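I rent out 6 small units in two buildings, and until last September I kept everything in one spreadsheet. Then I moved to Gruvitz, a property management program for small owners. These are my notes after one full year.

## Price

The yearly plan cost me 714 dollars, plus 75 for the import of old leases. The import was done by Gudgate, their partner, and it took longer than promised. Two deposits arrived under the wrong tenant, so please check yours line by line.

## Daily use

Rent collection is the strongest part. Tenants pay from the phone, and the ledger is updated the same evening. Repair requests also work well – a tenant on Rezende Street reported a leak on a Sunday, and I had the plumber's offer in the program before dinner.

The reports are weaker. My roof repair of 3,045 dollars was put under "supplies" and I could not move it to capital costs without writing to support. They answered politely, but only on the third day.

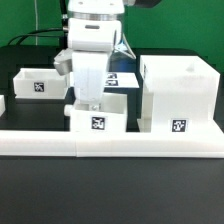

## Compared with Flakitz

I tried Flakitz for one month before. It has better reports, but it asks for a separate fee for each building. For an owner of my size I would choose Gruvitz again, and I have already renewed it for the second year.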